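Standgate Collection Cell
Operator Guide, Section 4: Recording Demonstrations
Revised Saturday, May 23, 2020

This section covers recording demonstrations of the board transfer task for the learning system. It assumes the cell has been assembled and powered as described in Section 2 and that the wrist camera has been calibrated as described in Section 3.

4.1 What you are recording

One demonstration is one complete transfer: the arm leaves the home position, takes a circuit board out of its holder, places it in the target holder, and returns home. The recorder stores the wrist camera video, the joint positions, and the gripper opening for the whole run. It does not store sound.

A full set for one task is 200 demonstrations. Record them in sessions of no more than 26. Longer sessions can be done, but the later runs in them tend to get hurried, and the model learns the hurry along with everything else.

4.2 Before each session

1. Switch on the arm controller and wait for the steady green light.
2. Start the recorder program and log in with your own operator name. Do not record under someone else's login.
3. Open and close the gripper fully three times from the panel. The reading should come back to the same value each time.
4. Wipe the wrist camera lens with a dry lens cloth.
5. Push each holder with a finger. If one moves, tighten it and repeat the holder check in Section 3.
6. Seat the board in the start holder by hand.
7. Press Preview and look at the wrist view for a few seconds with the arm at the approach position.

Note: If Preview shows a gray screen with no picture, the camera cable has come loose at the controller end. Reseat it with the controller switched off.

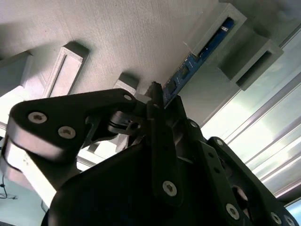
Lighting has more effect on a set than most new operators expect, and it should be checked at the approach position as well as at home. The learning system sees only what the wrist camera sees, so anything bright in that view goes into every frame you record. Blinds should be closed, but closing them does not make the light constant. Even so, daylight can still be strong enough to wash out part of the view to the side of the holders. This is acceptable as long as the blue board and the opening of its holder stay clear. If glare reaches the board, stop and wait, or move the session to another time of day. Do not change the camera exposure to make up for it – exposure is fixed for the whole set.

4.3 Recording a demonstration

1. Send the arm to home and take hold of the leader handle.
2. Press the left pedal once. The recorder beeps and the counter on the panel starts.
3. Move to the approach position at an even pace.
4. Line up the fingers with the board. Small corrections are fine and should be left in.
5. Close the gripper until the force bar turns yellow. Stop there.
6. Draw the board straight out of the slot. Do not rock it.
7. Carry the board to the target holder and slide it in until it stops.
8. Open the gripper, back away, and return to home.
9. Press the left pedal again to end the recording.

A demonstration that runs past 90 seconds is closed by the recorder and marked as timed out. Timed-out runs do not count toward the set.

CAUTION: Never close the gripper past the yellow mark while it is holding a board. The fingers can crack small components and the damage may not show until the board is tested.

CAUTION: Keep your free hand out of the cell while the handle is live. The arm follows the handle at all times, including when nothing is being recorded.

4.4 Keeping or discarding a run

After each run the panel asks for a mark. Use these:

Keep – the board was transferred and released cleanly.

Keep, recovered – the first grasp missed or slipped and you corrected it without touching the board by hand. These runs are useful. Do not throw them away.

Discard – the board was dropped, the cell was bumped, a hand entered the camera view, or you lost track of what you were doing.

If you are unsure, mark the run Keep and type a short remark. Slamet Nasution reviews all remarks before a set is sent for training, and he would sooner read a remark than guess from the video.

4.5 Changing the start position

Record no more than 2 demonstrations in a row from the same start position. The panel suggests an offset after every second run. Accept it unless it would bring the arm against a cable, in which case press Skip and take the next one.

Swap the board for another of the same type whenever the panel asks. Boards from the Clidham and Marnthorpe batches may be mixed within a set. Bañez boards are slightly thicker and need their own set.

4.6 Ending the session

1. Return the arm to home and release the handle.
2. Remove the board and put it back in its antistatic bag.
3. Press Close Session. Wait for the upload bar to finish before switching anything off.
4. Check that the number of kept runs on the panel matches the number in the session list. If the two differ, leave the recorder running and see Section 7.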